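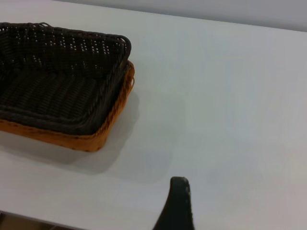
Roll-call totals for the Tanasarn provincial assembly are wrong on the public vote tracker for every division held since the June recess. The member pages are correct when opened one at a time; the totals at the top of each division page are not. The assembly still votes on paper slips, which the clerks collect in a woven basket, nearly black inside with a tan band around the outside, and then key into a spreadsheet. The spreadsheet goes through the Erkus converter and into Pritcombe overnight.

Ticket opened by: Dilani Kanagaratnam, legislative desk
Assigned to: Mahfuz Roy
Priority: High
Opened: Monday, August 3, 2026
Component: Pritcombe import, division totals

Reported behavior
Open the division on the second reading of the municipal press licensing bill. The header gives 149 votes recorded. The member list below it adds up to a lower figure, and the signed sheet from the clerk's office agrees with the list. A reporter caught this before filing. One party's press office has already quoted the header figure.

Expected behavior
Header total equals the number of member rows with a recorded vote (yes, no or abstain). Absent members are not counted.

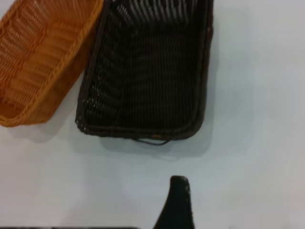 Entry 1, Mahfuz Roy
Reproduced on staging with the same source file. Cleared the page cache, no change. Rebuilt the division index, no change. The wrong figure is stored in the table, so this is not a display fault. Divisions before the recess recalculate correctly when forced. Please attach the original spreadsheet as received, before anyone opens and saves it.

Entry 2, Dilani Kanagaratnam
Original attached. Row order is by party list, as always. The clerk's office says they did not change the template. They did add a vote code, "P", for members who were present and did not hand in a slip. It was adopted with the new standing orders and is used mostly by the two members who left the governing coalition.

Entry 3, Mahfuz Roy
That would explain part of it. Erkus has no mapping for P. Unknown codes are passed through unchanged, and Pritcombe counts any code other than A as a vote. The member page hides codes it can't label, so the row looks blank and the list looks correct.

It does not account for the full difference. Three extra votes remain on the licensing bill after I remove every P.

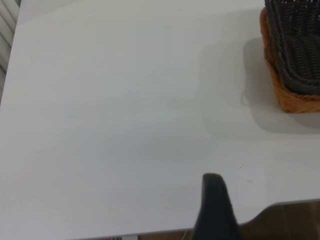
Entry 4, Rajitha Haque
Check for proxies. The standing orders also allow a member on medical leave to name a proxy. The clerk enters the vote on the absent member's row and adds a second row with the proxy's name in the notes column. Both rows carry the same member ID. The list page shows one row per ID. The total counts rows.

Entry 5, Mahfuz Roy
Confirmed. There are 3 proxy rows on the licensing bill. With those and the P rows out, the header matches the signed sheet.

Changes made on staging:
Erkus mapping updated: P = present, not voting. Excluded from totals, shown on the member page under its own label.
Total now counts distinct member IDs.
Unknown codes now stop the import and write an error with the row number.

Reran the full import for the current session. 2365 member rows processed, no unknown codes left.

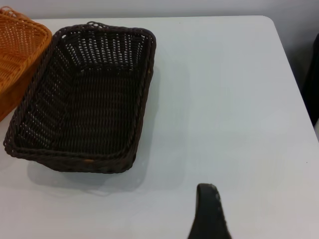
Entry 6, Dilani Kanagaratnam
Spot check against signed sheets done for the licensing bill, the water levy and the motion on the deputy speaker. All match. The "present, not voting" label reads fine. Please do not shorten it to "present", as the coalition whips use that word for something else.

Entry 7, Obaidul Haque
Approved for production. Corrections desk needs the list of affected divisions with old and new totals before the switch. No outcome changes: every bill that passed still passes on the corrected count. The water levy margin drops to 2.

Entry 8, Mahfuz Roy
Deployed. Old and new totals sent to corrections as CSV. API users will see a new value in the vote_code field; changelog updated. Leaving this ticket open until the next overnight import has run against a live file.

Status: Pending verification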